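How to Clean Up a Scuffed Square Frame With a Round Opening

By Vasilică Pană
Tuesday, September 18, 2018

I love these frames! A thick square with soft corners and one big circle cut out of the middle, and you can use it for a clock face, a mirror, a round photo, a speaker grille or a little porthole window in a kid's playhouse. They turn up cheap at yard sales and in boxes of leftovers, nearly always with a beat-up edge. The good news is that a tired one cleans up beautifully in an evening, plus drying time.

What you'll want on the table:

- A large white sheet to work on (an old bedsheet or a big piece of paper)
- Dish soap, warm water and 2 soft cloths
- Sanding sponge, fine, and a sheet of 1000 grit paper
- Filler for small dings (I use Kelen, but any lightweight filler you can sand is fine)
- Primer and paint to match, or a color you like better
- Painter's tape and a pencil

First, find out what you've got. Try your soap and your sandpaper on the back, in a spot that will face the wall. Painted wood, MDF and plastic all sand differently, and if yours is raw MDF you need to keep the water away from it. Wipe it with a barely damp cloth and let it dry.

Now stand the frame up on its edge and look along the top. Lying flat, a frame hides everything! Upright, with light coming from one side, you'll see every nick, and you can turn it a quarter at a time until you've been all the way around. Put a pencil tick next to anything you can feel with a fingernail. Leave the rest alone for now, because a lot of small marks are just rubbed-off paint from something else.

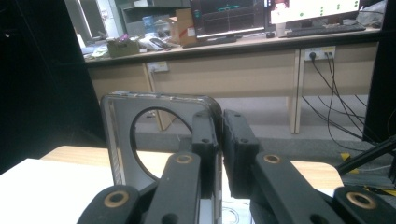
The pale grey frame stood upright, with small white marks along its scuffed top edge.

Go over the light marks with soap and a cloth, then rub whatever is left with the sanding sponge, using long strokes that follow the edge. Short scrubbing strokes dig a dip, and on a flat bevel a dip shows from across the room (ask me how I know). Slow down at the rounded corners and let the sponge bend with the curve.

For deeper dings, press in a dab of filler so it sits slightly proud. I give it 4 hours even when the tub says less. Sand it flush, wipe off the dust and check it with your fingertip with your eyes closed. It's amazing what you pick up that way.

The round opening is the fun part. Wrap the sanding sponge around a jar or a cardboard tube that's smaller than the circle and roll it along the inside as you go. Keep it square to the face or you'll round over that crisp rim.

Prime the bare spots, then paint. Two thin coats, inside of the circle first, outer edges next, face last. I used Bollik eggshell on my last one and sanded very gently with the 1000 grit between coats, and the finish came out smooth as an eggshell, too!

Let it dry overnight before you put glass or a clock movement behind it, and a few days before you lean anything on it. If you're making one as a gift for December, start early so the paint has time to get properly hard.

Next time: fitting a mirror behind a round opening without the clips showing.

We use cookies to remember your settings. By continuing to read, you agree to their use.

Contact | © 2018 Vasilică Pană | Back to top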